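From: Iara Arancibia
To: Daly Bread and Lunch list
Subject: Re: Sandwiches that survive until one o'clock

Hello all,

What a lovely lot of post to come home to! I was away for most of August and there were pages of it, and of course the one I wanted to answer first was Stela's, so I'm going to quote her and go through it in bits. Sorry if others have covered some of this, I've read up to message 3947 in the archive and no further.

Stela Hodoroagă wrote:

> I make lunch for four every morning and it is always sandwiches, and by
> the time anyone eats them they are sad. The bottom slice is damp, the
> lettuce has gone see-through and the filling has slid out at one side.
> I've tried buttering both slices, I've tried wrapping them tighter, I've
> tried a box instead of paper. My husband says buy better bread but I
> don't think the bread is bad, it's an ordinary white tin loaf from
> Mestiletti's on the corner and it is very nice as toast.
>
> Two questions really. Where in the pile does the lettuce go? And does
> anybody put mustard straight on the bread, or does it want something
> underneath it? I can't be the only one who has wondered.
>
> Also if anyone has a trick for doing several at once without getting in
> a muddle I would be very grateful, our table is small and I seem to
> spend half the time looking for somewhere to put the second slice.
>
> Stela

Stela, you are certainly not the only one! I have thought about this far more than a grown woman should, and I've got opinions on all of it.

Bread first. I'm on your side against your husband. A tin loaf is just the thing for a packed lunch, it has a close enough crumb that it doesn't let everything through, and the slices match, so the lid fits the base. I adore a big holey sourdough but I would never send it off in a bag with egg in it. What I would say is don't use it on the day you buy it. Day-old bread slices cleaner and stands up for itself a bit. If you can get it unsliced, try cutting it yourself a touch thicker than the shop does. I do mine at the thickness of my little finger, which was arrived at by no science whatsoever.

Now lettuce. Wash it the night before, shake it, roll it up in a clean tea towel and put the whole roll in the fridge. In the morning it's dry and crisp and you just unroll it and pull off what you need. I can't tell you how much difference this makes, it was the single biggest change in my lunches and I only started doing it because I'd run out of room in the salad drawer. Any water left on the leaf goes straight into the bread, and you can't butter your way out of that.

As for where it goes: I put it on the bottom slice, directly on the butter, frilly side outwards. I know plenty of people here put it at the top under the lid and I've read all the arguments (the thread from the spring ran to 1252 lines, I printed it out to read on the train). My feeling is that a nice ruffly leaf is a tray. It holds up the cheese or the egg or whatever you've got, and it keeps the wet things off the base. Let it hang over the edge a little if it wants to, it looks generous and you can tuck it in when you put the top on.
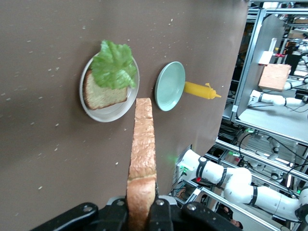

The other thing about the frilly sorts is that they grip. A flat, smooth leaf like the inside of a cos is delicious but it's a slide, and I suspect that's where your filling is going, Stela. If all you have is a smooth one, tear it into pieces and overlap them, and run the butter right out to the crusts so they've something to stick to. Or shred it finely and mix it into the filling just before you assemble, which works beautifully with tuna.

Tomato, while I'm here, I don't put in at all. I pack it separately in a little pot and it goes in at the last moment. My nephew complains every single time and then does it anyway. Cucumber I will allow if it's been salted and patted dry.

Mustard! Yes, straight on the bread is fine if it's bread you're eating in the next ten minutes. For a packed lunch I'd have butter on first, then mustard on the filling side of the lid only. Not both slices. I used to do both and everything tasted of mustard and nothing else, ham included. If you use the squeezy sort, do a thin zigzag and then spread it with the back of a spoon, or you get one corner that makes your eyes water and three corners with nothing on them. And do keep the nozzle clean, a quick wipe with a damp cloth before you put it away, or next morning you'll squeeze and squeeze and then it'll all come out at once over your cuff. Ask me how many blouses.

Doing several at once. I've a small table too (it's a fold-down one, and there's a fruit bowl on it that I'm not allowed to move) so I've gone through a few systems. These days I do it like this:

1. Clear a strip along the front, and put the bottles and jars at the right-hand end where I reach for them.

2. One dinner plate for building. A smaller plate next to it for finished halves, or for whatever needs to be set down for a second. That small plate is the whole secret, I promise. You keep it empty until you need it and then you're so glad of it.

3. All the bases buttered first, in a pile, butter to butter so that they come apart in pairs. All the lids the same, in a second pile.

4. Build one at a time on the dinner plate. Base, leaf, filling, lid. Press down with a flat hand and count to five.

5. Cut, wrap, next.

It sounds slower than laying out eight slices like a hand of patience, and the first morning it probably will be. By the end of the week I was done before the kettle for the second pot. The pairs matter more than you'd think as well: slices that were neighbours in the loaf fit each other, and once they get shuffled you spend ages turning them round trying to find which way they go.

Crumbs, I've given up on. I sweep the table once, at the end, with the side of my hand into a cupped palm, and the birds have them. If you stop to wipe between sandwiches you'll never get out of the house.

Wrapping. You say you tried tighter, and I'd go the other way. Greaseproof paper, folded over twice along the top and the ends tucked under, snug but not squashed. Cling film makes them sweat terribly. If you're using a box (mine's an old Plokitz one with a clip missing, still going) put a folded piece of kitchen paper in the bottom, and pack them standing on their crusts, cut side up, all leaning on one another. Flat in a stack, the poor one at the bottom has the weight of the family on it.

A few fillings that have held up well for me until lunch and beyond:

Hard-boiled egg, mashed with butter while the egg is still warm, salt, plenty of pepper, cress if there's any. Butter sets again as it cools so it doesn't run like mayonnaise does.

Grated cheddar with grated carrot and a spoonful of chutney, well squashed together.

Cold roast chicken, mustard on the lid as above, and the frilliest lettuce I can find. My favourite by a mile!

Cream cheese with chopped walnuts and celery leaf. This one's from message 1082, and whoever posted it under the name Dutovon, please come back and tell us what else you put in sandwiches, I've made it every fortnight since.

Stela, will you try the tea towel thing and report back? And tell me what your four like, because if one of them doesn't eat lettuce we may have to start again with the base. I've a thought about spinach but I haven't tested it past eleven in the morning.

I've still got all the messages on flasks to read, so if anyone asked me something directly about soup, I'm coming to it tonight.

Warmest wishes to everybody,

Iara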